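Zidcombe Small Claims Hearing Notes

By Bukola Nwachukwu
February
4 min read

# Zidcombe Small Claims Hearing Notes

Plain-text notes on 254 small claims hearings at the Zidcombe county courthouse, with a table of outcomes. The notes were taken by hand in the public seats and typed up afterward. They cover disputes over deposits, unpaid work, car repairs, fences and the like.

## What is in the folder

- `hearings.csv`: one row per hearing
- `notes/`: one text file per hearing, named by row number
- `codes.txt`: the list of claim types and outcome codes
- `changes.txt`: corrections made after the first release

Most note files are short. The longest runs to up to 1,000 words, and that one is a roofing dispute that was heard in two parts. It is a single row in the table.

## Columns

- `row`: number, no gaps
- `claim_type`: see `codes.txt`
- `plaintiff_kind`: person, business, landlord, public body
- `defendant_kind`: same values
- `lawyer_present`: none, one side, both
- `interpreter`: yes, no, unclear
- `minutes`: time from the case being called to the judge moving on
- `outcome`: see `codes.txt`
- `reason_given`: yes if the judge stated a reason out loud

The amount claimed is left out. It was often read too fast to catch, and the paper file did not always match what was said in the room.

## How the notes were made

I sat in on the morning list, which starts at 9:30. I did not record audio, as the court does not allow it. Where I missed something, the note says "missed" in brackets. Quotes are only used where I got the words down as they were spoken.

Outcome codes were assigned twice, once by me on the day and once from the typed note with the first code hidden. The two passes disagreed on 32 hearings. Those were settled by going back to the clerk's public register. Most of the disagreements were between "dismissed" and "withdrawn," which can sound the same from the back row.

The table was built with Prikisier, a small script that checks each row against the code list. You do not need it to read the files.

## Names and privacy

Parties are not named. Street names, license plates and the names of small businesses have been replaced with a letter.

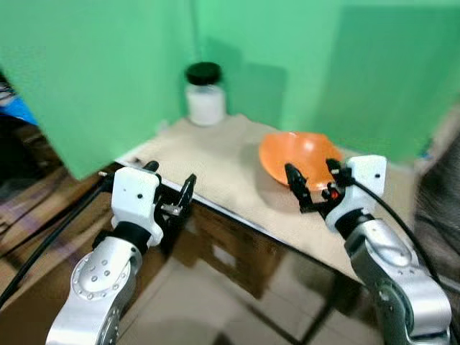 Judges are marked J1 to J3. Please do not try to match them to people. Only 3 judges sat on this list during the period, so anyone who works in the building could make a good guess, and I would ask them to keep it to themselves.

## Known problems

- Default judgments are undercounted. They were sometimes dealt with before the doors opened.
- `minutes` is rounded to the nearest whole minute.
- `interpreter` is "unclear" where a relative was helping and the judge did not say whether that was allowed.
- Rows from the Sunwood annex were dropped. The sound in that room was too poor.

## Use

Free to use for teaching and research. Please do not use the outcome column to predict how a case will go. Send corrections with the row number and the line in the note, and they will be added to `changes.txt`.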